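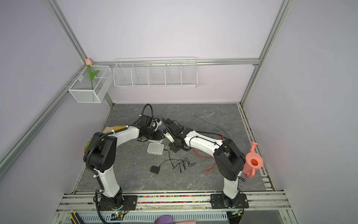 Precious Engelbrecht

Projektbericht: Was in der Schublade bleibt. Alte Ladegeräte und Kabel in Haushalten der Siedlung Plarkton

Der Bericht entstand im Seminar Abfall und Alltag und behandelt die Frage, warum ausgediente Kabel selten entsorgt werden. Befragt wurden 47 Haushalte im Mai, jeweils an der Wohnungstür und mit einem Bogen von zwei Seiten. Den Bogen hat Kwadwo Lamptey mit mir entworfen, die Auswertung habe ich allein gemacht.

In fast allen Wohnungen gab es eine Schublade oder Kiste für Kabel. Die meisten Befragten konnten nicht sagen, zu welchem Gerät die einzelnen Stücke gehören. Als Grund für das Aufheben wurde am häufigsten genannt, man könne sie noch einmal brauchen. Den Wertstoffhof an der Petierstraße kannten viele, hingefahren waren deswegen nur sechs Haushalte. Fünf weitere hatten Kabel in den Restmüll gegeben.

Lose aufbewahrte Kabel verschlingen sich leicht ineinander. Mehrere Befragte gaben an, lieber ein neues zu kaufen, als das passende herauszusuchen.

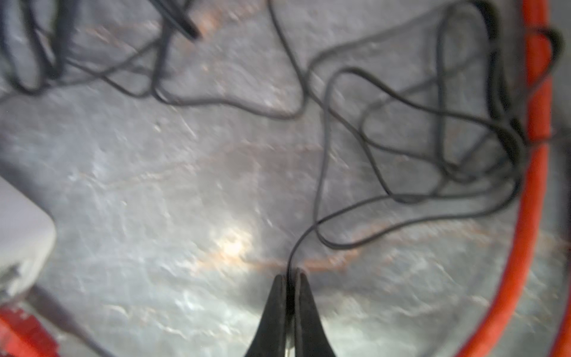 Grenzen der Erhebung

Die Siedlung besteht überwiegend aus Mietwohnungen, Einfamilienhäuser fehlen ganz. Wer tagsüber arbeitet, ist unterrepräsentiert. Frage 6 war missverständlich formuliert und wurde nicht ausgewertet. Für eine zweite Runde wären Sammelboxen im Hausflur zu prüfen, wie es sie im Nachbarviertel Clelleck schon gibt.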